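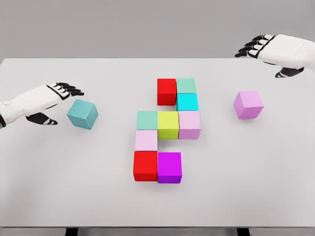
Block pattern by teleop, sim

hedvika_m
Two-handed teleop with the Tasex gloves. I've got 23 demos so far. Should the last two cubes go in one at a time, or both hands together?

nisbet_fan
One at a time. Both together doubles your mistakes.

gsalameh
Disagree. If you want it to use both hands, show it both hands. Left on the teal one, right on the pink.
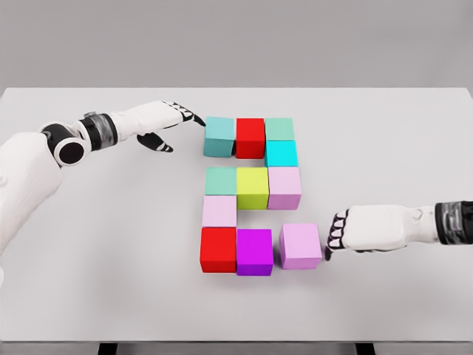
Re: Block pattern by teleop, sim

nisbet_fan
There's still a gap by the pink one. I'd keep that out of the training set.

hedvika_m
I'll keep it in for now and do 3 more.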